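Refurb bench automation — what happened to your people?
Shop Floor Talk > Electronics Repair and Reuse

tinsnip_marla
Hi all, long post coming, so get a coffee. I'm at Getley, where we take in old office desktops, pull what's good and send the rest on for scrap. Since August two of our benches have had an arm doing part of the teardown, and I keep getting asked what it's like, so I figured I'd write it down once. I used to spend my whole shift bent over open towers. Now I set up the case and the parts plate, watch the first moves, and step in when a cable is in the way (there is always a cable in the way). My wrists are happier, I'll say that. What I miss is the talking — we used to chat across the benches all morning, and now everybody is watching something.

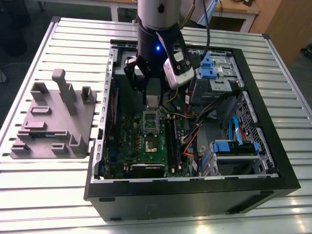
Jahangir Roy
Glad about your wrists, Marla, but I'd push back a little on the rest. We went through this at Calia and the talking didn't go away because of the arms, it went away because management spread the benches out. Ask them to push yours back together. It took us one meeting and a lot of grumbling.

tinsnip_marla
Well now I feel silly for not asking! I'll bring it up. Our line did 1,204 towers last quarter, so they're in a good mood.

slowsolder
Good mood or not, I'd want to know who gets the credit for that number. At my place the new folks never learn to feel when a memory stick is about to let go of the slot, and then a machine faults and they stand there. I'd keep everyone on hand work at least 2 hours a shift. Call me old-fashioned, my wife does. 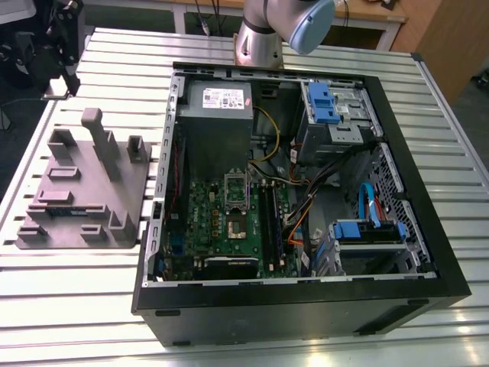
Did anyone's pay change once the arms came in? Ours went up a little after the training, and the folks who skipped it stayed where they were.

Washington Bastos
Same at Draltach, and I don't love it. The training was 8 evenings, and if you've got little kids at home that's a lot to ask. They should run it on the clock.

tinsnip_marla
On the clock, absolutely. Ours was, and all around 30 of us went, even the ones who swore they wouldn't.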